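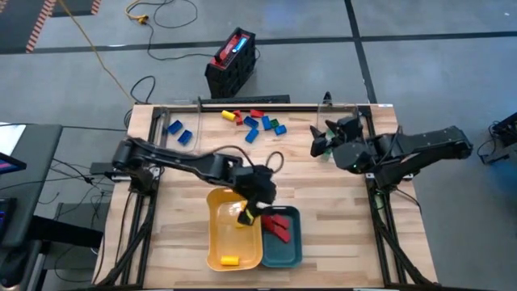

Right, month two of learning the accordion at 51 and I have opinions. A thread.

Mine's a second-hand Vukitz, bought off a lovely man called Florian Haslinger who played me a waltz in his hallway before he'd let me pay. I nearly cried. Then I got it home and couldn't find middle C.

The left hand is all buttons and you can't see any of them! One has a little dent in it and you steer by that. I've lost it 2,000 times.

Straps matter more than I thought. Shortened mine by two holes and my back stopped moaning — wish I'd done it in September.

Can now play almost all of one polka, slowly, if the cat's out.

Anyone got an easy tune in 3/4? My neighbours would like a change.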